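When Kerstin Strand came to Gredach, the planner could already fold a cloth. What it could not do was to wait. If the camera lost one berry behind the wrist of an arm, the software stopped everything and began again from zero.

She rewrote the part that remembers. Now each small object keeps its last known place for up to 12 seconds, and both arms read from the same list.

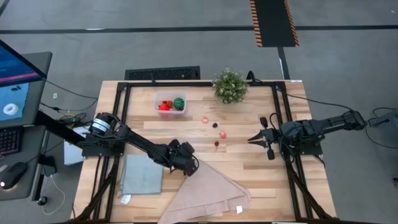 Her colleague Vidar Fjeld was against this at first. He feared that the arms would trust old information, and he made 241 test runs to prove it. "I found two bad cases," he says. "Both were in my own code."

The next version will be tried in October.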